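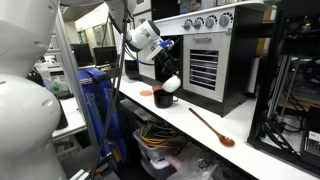 What should a robot gripper do when the arm stops unexpectedly?
It should keep hold of whatever it has, and go on holding it through the restart until a person tells it to let go.

I would have thought that was settled. It was my own assumption for the first year I worked with the arms at Sevness, and I never checked it. Then in September one of ours stopped in the middle of a pour, I cleared the stop in the way the manual says, and the gripper opened to its full width. The bowl fell a short distance on to the edge of the counter and rolled off. My left hand had been under it a moment before.

The damage was small. We lost a bowl, and coffee beans went under the shelving, where we were still finding them weeks later. I had no injury to report, and for a day or so I didn't report anything at all. Shona Brunton, who shares the bench with me, asked why the fault sheet was blank. I told her it was only beans. She wrote it up herself.

She was right to, and my argument here is mostly hers. We treat a dropped object as an untidy result when we ought to treat it as a fault, and the people who make grippers have been allowed to do the same.

What happened, as far as we could reconstruct it

The arm came from one supplier and the gripper controller from another, Wedura. Software from Hollis sits between the two and passes messages. When the arm goes into a protective stop its brakes come on and it stays where it is. The gripper keeps its last force. So far everything is as you would want.

Clearing the stop is where it goes wrong. Hollis re-establishes the connection to the gripper, and the Wedura controller reads a new connection as a fresh start. On a fresh start it finds its own end positions, and the first of these is fully open. The arm has not moved and the screen shows green. The thing in the gripper is on its way to the floor.

We repeated it with a folded towel under the gripper and hands well away. We did 13 restarts with an object held. The gripper opened on ten of them. We still can't account for the other three, and I find those more worrying than the ten, as a person who happened to see those first would go away thinking the system was safe.
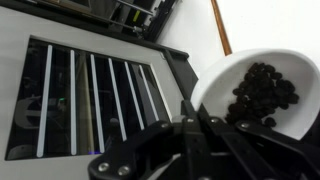 Does it matter if a robot drops something as light as a bowl of beans?
The weight matters less than where people's hands are at that moment, and a restart is exactly when somebody is standing close.

Consider who presses the button. After a stop, a person walks up to see what the trouble was. They lean in, look at the wrist, perhaps put a hand out to steady whatever is being held. The arm is still, and stillness looks like safety. They press reset with the other hand. A fault which only shows itself at that point has picked the worst time available.

The usual reply is that the work is light. Ours certainly is. We use a play kitchen, with a mug, a spoon and small cups, and most of what the arms pick up would not bruise a foot. But the same controller is sold for other jobs. Ernholm, a workshop we trade spare parts with, has it lifting machined blocks out of a vice. I rang them after our tests. They had seen an opening on restart twice and had put it down to a loose cable.
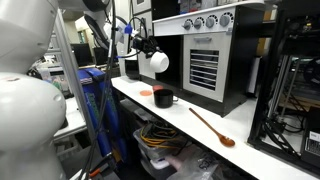
They had changed the cable both times, logged the job as maintenance, and carried on. I don't blame them. I did worse, having logged nothing. But it shows how a fault of this kind survives. Each place sees it once or twice, finds a local reason, and sweeps up. The supplier never gets enough reports to call it a pattern, and can say in good faith that complaints are rare.

Wedura's answer to us was polite. They said the behaviour is described in the manual, and it is, in one line of an appendix under the heading for initialisation. They suggested that users should remove any held object before clearing a stop. I have two objections. The first is that removing an object from a closed gripper means reaching into it, with the arm above your hand in a stopped state for a reason you haven't yet found. The second is that a warning in an appendix is no substitute for a safe default. A gripper that doesn't know whether it is holding something should assume that it is.

I have some sympathy for the other side. A gripper that never opens by itself can trap a finger, and there are cells where opening on loss of power is the right choice. Those are real cases and they should be decided on purpose, by whoever is responsible for the cell, as a setting that is asked for at installation. What I object to is a choice made by accident in a start-up routine.
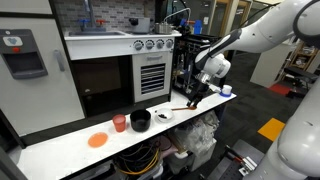

What I would change

Reporting first. Any unplanned release goes on the fault sheet, whatever was in the gripper, even a spoon. We have kept to this since, and there are seven entries. Five turned out to be poor grasps and of no great interest. Two were something else and we are still looking at them.

Then the restart. Hollis could hold the connection open through a protective stop, and tell us they are working on it. Until that arrives we lower the arm by hand-guiding where we can, put a tray beneath, and stand back before pressing anything. It adds around six minutes to each stop. People grumble, and I have grumbled too.

Last, the manual. The line belongs on the page about clearing stops, in ordinary type, where the person with one hand on the button will read it. Wedura have said they will consider this for the next edition. I have asked them for a date and will keep asking.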